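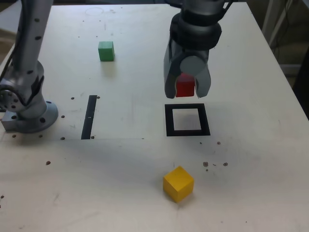
Acupuncture mornings start at the Stutholm practice

23/07/2020

The Stutholm practice will offer acupuncture on two mornings a week from the beginning of October. The sessions will be given by Xiuying Tian, who has worked for seven years at the pain clinic in Werska and will continue there on her other days.

Patients of the practice have asked for acupuncture many times, mostly for back pain, headaches and sore knees. Until now they had to travel to Werska, and the bus connection is poor outside school hours. The new sessions will be held in the small treatment room on the ground floor, next to the physiotherapist.

A first visit lasts one hour. Ms Tian will ask about general health, sleep and any medicines the patient takes, and she will speak with the patient's doctor before treatment starts if there is a question about blood thinners or pregnancy. Later visits are shorter. Most people will be offered five sessions and then a talk about whether it makes sense to go on.

"I do not promise that the pain goes away," said Ms Tian. "Some people feel a clear difference, some feel only a little, and some feel nothing. After five times we usually know, and then we should be open with each other about it."

The practice manager, Honeylyn Espiritu, said that acupuncture will be given beside the normal care and that patients should not stop any medicine without asking their doctor first. Herbal products will not be sold at the practice — this was discussed in the spring, and the doctors decided against it for the moment.

The treatment room has been repainted and has a new couch, paid for with a grant of 3000 euros from the Provoren health fund. The same grant covers a part of the fee for patients on a low income. The form for this can be collected at the reception, and it should be handed in before the first visit.

Appointments can be made by telephone or at the desk from the middle of August. Patients who are registered with another doctor are also welcome, but they are asked to bring a list of their medicines. As at all visits now, please come alone if possible, wear a mask and wait outside until you are called.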